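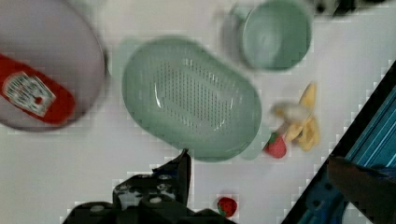

Ludothèque de Lalholm : l'inventaire de printemps du coin dînette est en cours. Le fonds jeux et jouets compte désormais 3 894 pièces, dont 537 relèvent du jeu d'imitation. Les aliments factices, telles la banane à demi épluchée et la fraise, sont contrôlés séparément de la vaisselle vert pâle avant d'être remis en rayon.

Les éléments ajourés font l'objet d'un examen particulier. Toute perforation fendue ou obstruée entraîne le retrait de la pièce.

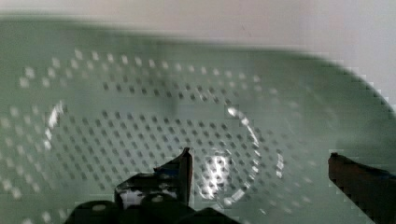
Passoire vert pâle, fond et parois perforés.

Le nettoyage s'effectue à l'eau tiède savonneuse, sans produit abrasif. Les familles sont invitées à procéder de même avant chaque retour.

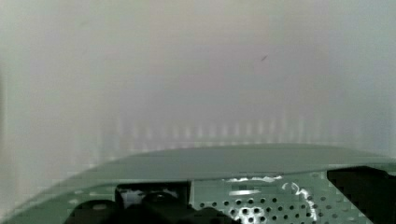
Les lots empruntés en avril doivent être restitués complets, dans leur sac d'origine. Toute pièce manquante est à signaler à l'accueil, avant 17 heures, auprès de Devendra Nigam, responsable du fonds.

Le prêt est limité à 2 lots par foyer. Le lot « Cetau », consacré au petit déjeuner, sera de nouveau disponible à l'issue du contrôle.

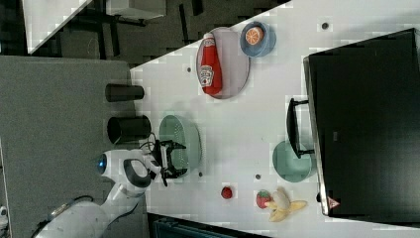
Coin dînette : bouteille de ketchup sur son assiette, bol bleu avec tranche d'orange, four à micro-ondes noir.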